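Review: Zirport two-finger gripper package, seen at the Indik open day

Indik opened its demo room for one afternoon in May. I went to look at the Zirport package: a two-finger gripper, a wrist camera and the pick software, sold as a kit for arms the buyer already owns. Byung-chul Ryu ran the station and let visitors choose the objects.

Setup. Ryu quotes 30 minutes from bare flange to first pick. We did not see this done, so I can't confirm it. The camera clips on beside the flange and has a single cable, which needs enough slack for full wrist rotation.

Performance. I logged 46 attempts on household items. Rigid objects with parallel sides gave no trouble. Six attempts failed, all on soft goods: the fingers closed on a fold and lost it during the lift. Ryu lowered the approach speed after the fourth failure – the remaining two came later, so speed is only part of it.

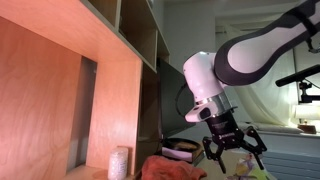
Plastic packaging went better than fabric. The software looks for a raised crease and approaches from directly overhead, and the fingers open wide enough to tolerate a poor first estimate. Cycle time suffers, up to six seconds per pick when the item has no clear edge.

Documentation. The manual runs to 342 pages and has no index. Fiorella Mancuso of Monti, who was at the same session, had found the force settings in an appendix.

Verdict. Suitable for mixed rigid items at low volume. For textiles I would wait for the revised fingertips, which Indik expects to show at its next open day.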